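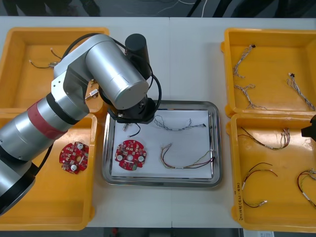

Home Posts Notes Archive About
Search this blog Type and press enter

Sorting demo at the Cistell open day

I spent an afternoon in September at the Cistell open day, mostly at the bench where they sort small electrical parts. Hoi-yan Yen ran the session and answered questions between runs. These are my notes, cleaned up a little.

The task is kitting in reverse. Mixed parts sit on a lined metal tray in the middle of a white table, and each one has to go to the right bin. There are four classes: a round red circuit board, a small metal part with its own lead, a twisted cable, and a multicolored wiring harness. Each class has one bin, two bins to a side. The orange-yellow plastic is easy to segment from the tabletop. The tray is harder, with its reflective rim, and the white sheet inside helps a lot.

The boards are the easy class. They are rigid and flat, and the notched edge gives the gripper something to work with. The capacitors have to be avoided on approach, so the planner keeps a list of permitted grasp angles per part type. The motor-like part is small but stiff, and its wire trails behind without much effect.

Cables and harnesses took up most of the discussion. A twisted cable can be picked up almost anywhere, but where the loose end goes is a matter of luck. The harness is worse: it holds a bend, so a grasp near one connector can swing the other end into the tray wall. Yen's team picks near the middle of the bend and lifts slowly. I asked whether they model the wire at all. They don't. An earlier version, called Drundov, tried to fit a curve to each harness before grasping and was dropped for being slow.

The current software is Ploritz. It was trained on 2,000 recorded picks, and the team adds 100 more whenever a new part type comes in. Yen considers 30 enough for a rigid part. Calibration between the 2 arms is done each morning with a printed target and takes longer than she would like.

I had two complaints. The display showed the chosen class but no confidence value, so it was hard to judge the close calls. And a bin with several harnesses in it is a tangle waiting for whoever unpacks it. Yen said a divided bin is being tested under the name Tai, but it wasn't out on the bench.

I have asked for the grasp angle tables. If they can be shared, I will put them in the notes section with my comments on the harness entries.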